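Tank for a small side passage - worth it or not?

dzintra_sepp
We have a narrow side passage next to the laundry and I'm thinking of putting a slimline rainwater tank in it. The house is a three bedroom weatherboard, tin roof, gutters replaced before we bought. I've had a quote on a Welum 2000 litre slimline, with a Millusel pump, plumbed to the toilet and one garden tap.

Garden is mostly natives out the front, which I don't water, and four raised veggie beds out the back, which I do. Two adults and one kid in the house.

Questions:
Is 2000 litres enough to bother with?
Do I need the pump or can I run the beds off gravity?
Is the toilet connection worth the extra plumbing cost?

The plumber's quote for the toilet part alone was $984, and that was more than I expected.

gumboots
2000 is small but it's not nothing. Ours is the same size and in spring it's full nearly all the time. In February it's empty nearly all the time. That's the problem with small tanks, they're full when you don't need them.

Running the toilet off it does help, as you're drawing it down in winter and making room for the next rain. If you only use it on the garden it'll sit there overflowing from May to September.

Rusty Ute
I'd skip it. Do the sums on what you pay per kilolitre for mains. You'll replace the pump before you get your money back. If you want one because you like having one, fine, that's a good enough reason, but don't tell yourself it's saving money.

gumboots
Depends on restrictions though. Last time we went to stage 3 here the tank was the only thing I could put a hose on. Hard to put a dollar figure on that if you grow food.

Rusty Ute
You could hand water on stage 3. A tank that size doesn't last more than a couple of weeks on four beds in a hot spell anyway.

Elba Alarcón
On gravity - it works if the outlet is clearly higher than the beds and you use a big hose. You won't run a sprinkler or proper drippers off it. I fill cans from mine and it's slow but I don't mind. A slimline on a slab at ground level gives you very little push once it's half empty.

Check the width of your passage too. You need to be able to get past it with the bins, and the plumber needs to get his arms behind it. Ours went in 50 mm too close to the wall and the overflow fitting has been a pain ever since.

dzintra_sepp
Thanks all. Width is something I hadn't thought about properly. The passage is 1.4 m and the tank is 700 deep, so that leaves room for the bins but not much else. The gas meter is at the front end as well, so it would have to go down toward the laundry.

Downpipe is at the right corner, at least. The back half of the roof drains to it.

Tom_in_the_hills
We live on tank water only, so a different situation, but a few things that apply to any tank:

Get a first flush diverter and clean it. Most people get the first bit right.
Put mesh on the overflow as well as the inlet. Mosquitoes will find the overflow.
Keep the sun off any clear fittings or they'll go green.
Get the slab or base dead level. A tall thin tank on a lean is not something you want next to a walkway.

I would not cheap out on the base. A lot of slimlines also need a strap back to the wall, so ask what the maker says and where it can be fixed. Weatherboard on its own won't hold it, you need to hit the studs.

Rusty Ute
Agree with all that. The base is the bit the quotes leave vague. Ask if it's a poured slab or pavers on crusher dust. I wouldn't accept pavers for a full slimline.

gumboots
Pavers have been fine under ours for years, but it is a squat one and the ground is solid clay.

Rusty Ute
Clay moves more than anything. I'd check it with a level after a dry summer.

gumboots
I have. It's fine.

dzintra_sepp
Rang the plumber this morning. The quote is for pavers. A poured slab is extra, and he wants 40 mm of fall on the path beside it so the overflow doesn't run back to the stumps. He also said he could leave a capped tee for the toilet and we could connect it later. That brings the first bill down a fair bit.

I'm leaning towards slab now, gravity to the garden tap for one summer, then decide on the pump.
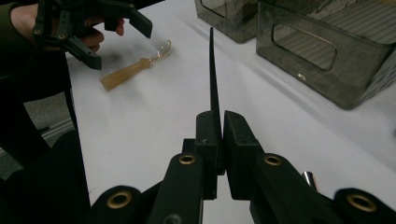

Elba Alarcón
The capped tee is a good idea, as long as it's somewhere you can reach once the tank is full. Get him to mark where the pipe runs on a drawing. We had the same done and then spent half a day digging to find it.

Tom_in_the_hills
Make sure there's power near the tank if you're leaving the pump for later. A weatherproof outlet is cheap if the sparky is coming for something else and not cheap if he's coming just for that.

Also check with your council or water retailer before you connect the toilet. Where my sister is you need backflow protection on the mains side once there's rainwater plumbed into the house. It may already be in your meter.

Rusty Ute
Still think the money would go further on mulch and a decent timer, but if you're doing it then slab first is the right order.

dzintra_sepp
Mulch is already down, pea straw, and the timer is a Zakari that was here when we moved in. It leaks at the tap end so that's next on the list.

Going with the slab. Will ask about the strap and the power point when he comes to measure. Does anyone know if the overflow can join the existing stormwater, or does it need its own pit?

Tom_in_the_hills
Can usually join the existing line, with an air gap or a mesh flap so nothing crawls back up. Ask him to put it on the quote.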